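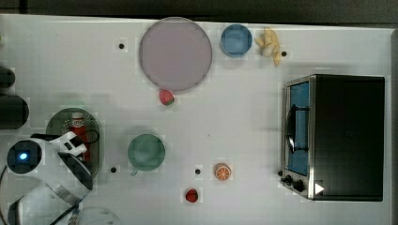
News / Community

Tabletop kitchen lessons open in Prendgate

Prendgate Community Centre will start a free course in small-kitchen cooking in March. It is for people who have a toaster oven and a bit of worktop but no full cooker.

There are 76 places. Each session covers one simple meal, with fruit to follow, and ends with washing up.

"A lot of people here cook on one table," said course leader Shirley Boychuk. "We start with what fits on it - plates, a bowl, a cup - and go from there."

Places can be booked at the centre's front desk.

Last updated: 2 October 2018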